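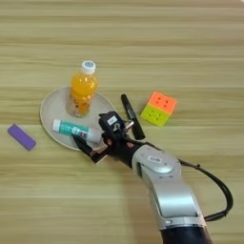
Why bother with the headset, a reader asked under my last post, when you could just grab the arm and push it where you want it to go? Fair question, and I gave a lousy two-line reply at midnight, so let me try again.

I did grab the arm, for most of March! Hand guiding is lovely for big moves. You lean on the wrist, the joints go slack, and you walk it over to the plate like you're helping somebody across an icy parking lot. My trouble starts at the fingers. I need one hand for the forearm, one for the wrist, and then a third one to close the grip on a toothpaste tube, and I ran out of hands pretty fast. Also my own sleeves kept ending up in the recordings, and the policy I trained on those did some very weird things once I stepped away from the table.

So now I sit on a stool six feet back with the headset and the glove, running everything through Jarnik (the little teleop package I keep going on about). The glove maps my fingers to the robot's fingers, more or less. The thumb is the bad one. I've learned to over-rotate mine by a silly amount, and my knuckles ache by dinner.

The current task is plate clearing: reach in, get the tube, get the bottle of orange stuff, leave everything off the plate alone. I have 237 demos I'm happy with out of 331 recorded. The rest are mostly me fumbling the tube, because it's flat and slippery and the cap end swings around when you pinch too far down. I used to delete every fumble. Now I keep the ones where I recover and finish the job, and the Gasotano build I trained last week is a lot calmer when it misses a grab.

One tip if you're starting out: slow down before contact and only before contact. My early demos were slow the whole way through and the robot learned to dawdle, ugh.

Next up is re-recording with the cube and the marker swapped around, then maybe a second plate. I still owe you all the glove calibration notes too, they're half written.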